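Rozália Nyitrai ties things up for a living, more or less. She runs Flumow, a one-woman shop that sends out gift parcels wrapped in brown paper and string, and when I asked if we could talk about twine for an hour she laughed and said an hour might be tight.

We met on a Monday, a little after nine, and she had coffee going before I got my coat off. I wanted to know how she started. "With ribbon, like everyone," she said. "I loved ribbon! Then June came, the wedding orders came with it, and I had 60 boxes with bows that had gone flat by the time I got to the last one."

So she switched to white cotton twine and never went back. A knot stays where you put it, she told me, and people save the string (she gets letters about this - one customer in Nagano ties up her tomato plants with it).

I asked what she looks for in a spool and she got very serious on me. "Tight winding. If it's sloppy on the spool it'll be sloppy in your hand. And it has to stand up by itself. I don't want to chase it across the floor."
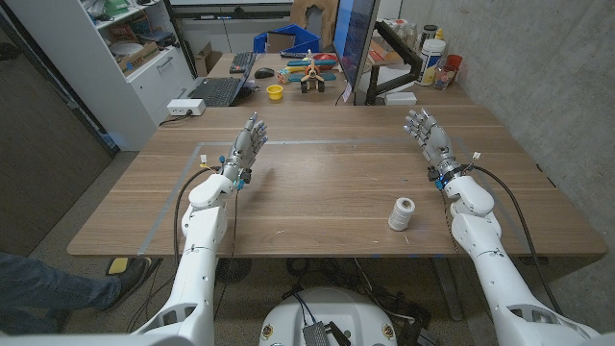
The white twine, on the taped part of the table.

We got onto tables next, which I hadn't planned, but Rozália has opinions. She likes a light wood top, because white string shows up badly on a white one and she's tired of hunting for loose ends. She's also a big believer in tape. At home she sticks down a rectangle and only the parcel she's tying is allowed inside it. Mugs, mouse, keyboard, all that lives on the far side. "My laptop can have the back of the table," she said. "The front is for string."

How much does she get through? She had to look it up. Last year it was 2,258 parcels, and a plain one takes 55 inches if you tie it her way, once around each direction with a bow on top. I tried it and used a lot more - my bow looked like a shoelace and she was kind enough to call it rustic.

Before I left I asked if she ever gets sick of it. She was already cutting the next piece. "Ask me in December," she said. "I'll have over 200 boxes in the hallway and I won't be this nice."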